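Reviews > Workshop > Hand-Held Tools

Search all articles Enter keyword Go

Gitar's hand-held gripper gets the small jobs right

Teaching a robot arm to pick things up used to mean steering the arm itself. The Gitar kit skips that step. You hold a two-finger gripper, do the task yourself, and the software from Parkus turns the recording into something an arm can learn from.

The kit costs $1,368 with the case, or $1,096 without it. We used the cheaper one for most of June.

Setup is simple. The gripper plugs in by cable, and the software found it on the second try. The manual is short and skips calibration almost entirely, so plan on a phone call. Support picked up quickly both times.

We kept to household objects: bottles, cups, a box of tea bags. Over two weeks we saved 129 recordings, most of them of bottles. Standing bottles gave us no trouble. Bottles on their sides were harder, and we spent a full afternoon learning to come in low and close on the body instead of the cap.

The fingers are plain black blocks held on with screws. Ševčík, a small parts maker, sells softer replacement tips that fit the same holes. They grip smooth plastic better, but they wear fast and cost too much for what they are.

Weight is the main complaint. After an hour the wrist gets tired - sooner if you work with your arm stretched out over a table. Pladeo's rival tool is lighter, though its fingers open less and it can't be used left-handed.

The export step is slow. A long session can take most of a lunch break to process, and there is no way to pause it. Parkus says a faster version is planned but gave no date.
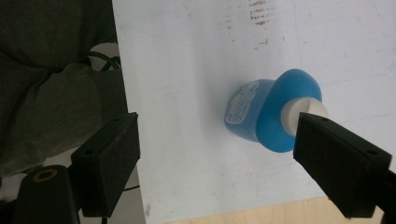 For a small lab or a school shop, the cheaper kit is the one to buy. The case is nice, but any padded toolbox will do the same work.

Related
Pladeo's lighter gripper, one year on
Choosing a first robot arm
Replacement tips compared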